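Approach fails with "start state in collision" only when the wrist cloud is on

Boards > Trallholm Community > Motion planning > Nodora planner

Posted 5 February 2021. Tags: self-filter, point cloud, Franka, simulation

Planning to the pre-grasp pose works every time. Planning the last little stretch down to the object fails, but only if I let the wrist camera update the collision world. Bathroom clutter set, items on a toilet tank lid, everything in sim. Longer version follows, sorry for the length. 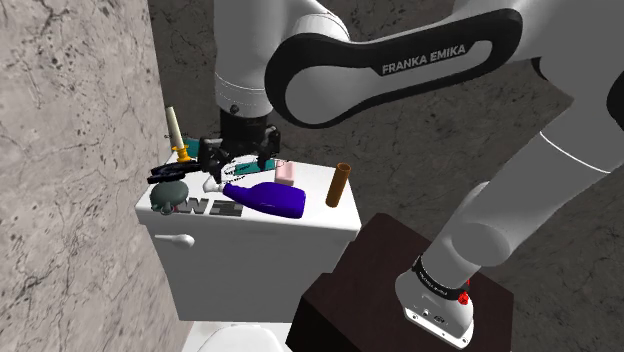 Mimoza Tomić

Hi all, hoping somebody has been through this before me. I've been using Nodora for a few months for shelf picking and it was pretty painless, so I figured moving to messier scenes would be a week's work. Ha.

The setup is one Franka arm on a pedestal next to the tank, parallel gripper, and a pile of household stuff on the lid: a candle in a holder, scissors, a spray bottle on its side, a little pink soap, a white tube and so on. The tube is usually my target since it lies low between other things and makes a good stress test. Objects are placed with randomized poses by our scene generator (the Farnunmont one, if anyone here uses it) and then left to settle before the arm does anything.

Pipeline, in order:

Fixed camera gives me a segmented cloud. I fit a hull to every segment and put those in the planning scene.

Planner takes the arm to a pre-grasp over the target. Fine.

Wrist camera takes one depth image and I merge it into the collision world as voxels. The idea is that the fixed camera can't see behind tall things and the wrist one can.

Planner is asked for a short straight approach, fingers open, pointing down. That's where I get "start state in collision" and it quits before trying anything.

With the wrist update turned off, the approach plans fine and then sometimes clips a neighbor on the way in, because the hulls from the fixed camera are missing whatever was hidden. So I really do want the wrist data in there.

What I've checked: joint limits are okay, the gripper is attached to the right link, and the target is in the allowed collision list for both fingers. I ran 131 episodes overnight with the wrist update on and the approach failed in nearly all of them, always with the same message. The log says the contact is between the left finger and "voxels", no object name.

One thing I noticed when I dumped the wrist images is how much of the picture the gripper takes up. The fingers sit right along the bottom and whatever I'm trying to get at is directly above them.

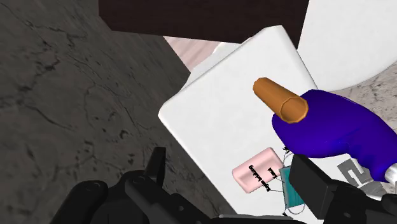
I have the self-filter switched on, and it's supposed to delete anything that belongs to the robot before the voxels get made. It does delete most of it. When I color the leftovers I can see a thin shell of points following the outline of the fingers, mostly the inner edges. In one frame I had 3,628 points left after filtering inside a small box around the gripper, and I would swear a good part of them are finger.

So I tried raising the self-filter padding. At 2 cm the start state comes back clean and the approach plans! But now it has eaten real stuff. A bar of soap sitting near the fingertips just vanishes from the collision world, and anything thin and close, like the strings on a face mask, never had a chance. Then the gripper drives straight through where they are. Which kind of defeats the purpose.

Is there a sane way to set this, or am I doing the merge at the wrong moment? Also, is it normal for the approach planner to take 832 ms on a move this short? I assumed it would be nearly instant.

Happy to paste configs. Thanks!

cordwain

Have you tried giving the planner more time? The default is pretty low. I set mine to ten seconds and most of my failures went away. Also make sure you're on the newest version, the old one had bugs with the gripper.

halfstep_dana

More planning time won't touch this one, the start state check runs before any search does. You can give it an hour and it will still refuse in the first millisecond.

I had a very similar mess on a tabletop setup last January, and I ended up with three separate causes stacked on top of each other. Yours smells the same, so let me go through them in the order I'd check.

First, timestamps. The self-filter needs to know where the fingers were when the depth image was rendered. In sim people tend to assume this is exact, but if your gripper is still opening when you grab the image, and the filter asks for the "latest" joint state, you're masking the fingers in a position they weren't in. What you get is precisely a thin shell along the inner edges. Look up the joint state at the image stamp and interpolate. If your sim publishes joint states less often than it steps physics, slow the gripper down or wait for the finger velocity to drop near zero before you take the picture. I do both - belt and suspenders.

A quick test for this: take the image with the gripper fully open and everything standing still for a while. If the shell disappears, it's timing, and you can stop reading here.

Second, the mesh. The camera sees the visual mesh and the self-filter in Nodora uses the collision mesh unless you tell it otherwise. On a lot of gripper models the collision version is a few simple boxes. Any rounded knuckle or raised tab that sticks out past the box survives the filter, and a few leftover points are all it takes to fill a voxel. There's a switch for it in the filter section of the config (mine is called filter_geometry, set it to "visual"). It costs a bit more per frame. For one image per pick you'll never notice.

Since you're in sim, there's an even lazier option: ask the renderer for the segmentation image along with depth and drop every pixel labeled as robot. No padding, no guessing. I would do this while debugging even if you mean to go to real hardware later, just to see whether the rest of the pipeline is healthy. Don't leave it in if the real arm is the goal, though, you'll fool yourself for months. Ask me how I know.

Third, voxel size. Say your voxels are 1 cm. A point on the soap can mark a cell whose near face is most of a centimeter closer to the finger than the soap is. With open fingers right above a crowded spot, that's a collision on paper even if there's clear air between them. I went down to 4 mm inside a box around the target and kept the coarse grid everywhere else.

On the padding: use it last, and small. I run 3 mm with visual meshes and good stamps. Whenever I've needed more than that, one of the other two was broken.

About your slow approach, how are you calling it? If you're handing the pose to the sampling planner, it's doing a whole search for a move that should be a line. Use the Cartesian mode for the last stretch and check the fraction it returns. Mine refuses anything below one and goes back to pick a different grasp.

Oh, and your hulls. You said you fit one to every segment. A hull around open scissors fills in the handle loops and the gap between the blades, so it claims a lot of space that's free. It won't cause the error you posted (that one names voxels) but it'll throw away good grasps on whatever lies beside them. Convex decomposition on the odd shapes is worth the trouble.

Mimoza Tomić

Oh wow, thank you, this is way more than I hoped for.

Did the standing-still test first. The shell got thinner but didn't go away, so I guess I have some of cause one and some of cause two. I was taking the image right when the arm reported it had reached the pre-grasp, and the gripper open command goes out at the same time, so yes, the fingers were still moving. Embarrassing. I moved the open command to before the arm motion and added a wait on finger velocity.

Then switched the filter to visual geometry and put the padding down to 3 mm like you said. I've only run a handful of scenes by hand so far, but the start state error hasn't shown up in those and the soap stays in the world where it belongs. Will run the full overnight batch before I mark anything as solved.

And yep, I was sending the approach to the sampling planner. Didn't even know the Cartesian call had its own collision check.

One follow-up if you're still around: how do you treat voxels that land on the target itself? The target's hull is in the allowed list, but the wrist points on it become plain voxels, and those aren't allowed to touch anything.

bergmann_tooling

Jumping in on the follow-up because we got stuck on it too. You have two choices that I know of.

One is to carve: before inserting the wrist points, remove any that fall inside the target's hull grown by one voxel. Simple, works, but if another object leans on the target you'll carve a bite out of that one too.

The other is to transfer the label. Project the wrist points into the fixed camera's segmentation, give each the label it lands on, and only skip those with the target's label. Points the fixed camera can't see get no label and stay as obstacles, and those are the ones you added the wrist camera for. You need decent extrinsics between the two cameras. In sim you get those for free, on hardware expect a bad afternoon.

We use carving for boxy targets and label transfer for the rest. Do check that you refresh the voxels after each pick, too. We left the old ones in and spent ages wondering why the arm kept avoiding a spot where a bottle used to be.

halfstep_dana

Seconding label transfer. And clear the whole local box before every new wrist image, don't rely on ray clearing. It misses cells behind the fingers every time, and with your camera angle that's exactly the area you care about.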